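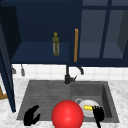 Wonalar Workplace Services
Dishwashing Station Safety Checklist - Assisted Operation
Millden site, staff kitchen
Issued by the Safety Office, November

This checklist shall be completed by the shift lead before the robot is released for sink work and again at handover. Mark each item Yes, No or N/A. Any item marked No must carry a comment.

Section A. Before release

A1. Stop control tested from both staff positions. YES
A2. Walkway beside the sink clear of carts and bins. YES
A3. Staff on shift briefed on who may enter the work area. NO
Comment: Two employees transferred from Evelley had not received the briefing. They were assigned to tray return until it was given.
A4. Knives and broken glass removed by hand before the robot starts. YES
Comment: This task remains with kitchen staff at all times. It has not been reassigned under the new arrangement.
A5. Water temperature checked and recorded. YES

Section B. During operation 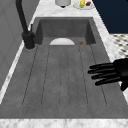
Kitchen Operations and Safety Department - Millden

B1. Employees keep hands out of the basin while the robot's hand is over the sink or drainboard. YES
B2. Food scraps cleared before washing. NO
Comment: An item that looked like food was left at the lip of the basin. Scraping is a staff duty and should be finished before release.
B3. Drainboard kept free of stacked dishes. YES
B4. Items next to the sink limited to those in use. NO
Comment: A plate of food was standing on the counter behind the basin. Food for service is to be kept at the prep counter.
B5. One trained employee present as attendant. YES
Comment: Attendants report that the post involves less lifting and scrubbing but long periods of standing and watching. Rotation is now set at 17 minutes - shift leads may shorten this but may not extend it.

Section C. Staffing and training

C1. Training records current. NO
Comment: Of 61 employees on the kitchen roster, 2 remain untrained (see A3).
C2. Job descriptions updated to include attendant duties. NO
Comment: Draft is with Human Resources. Until it is approved, attendant duty may not be counted in performance reviews.
C3. Employees informed of how to report a concern without going through the shift lead. YES

Result: Released with conditions. Items A3, B2, B4 and C1 to be closed before the next inspection. C2 carried forward.

Recent items
Abbasi Building: Floor Mat Replacement Schedule
Evelley Kitchen: Inspection Results
Attendant Rotation - Guidance for Shift Leads
Reporting Hand and Wrist Strain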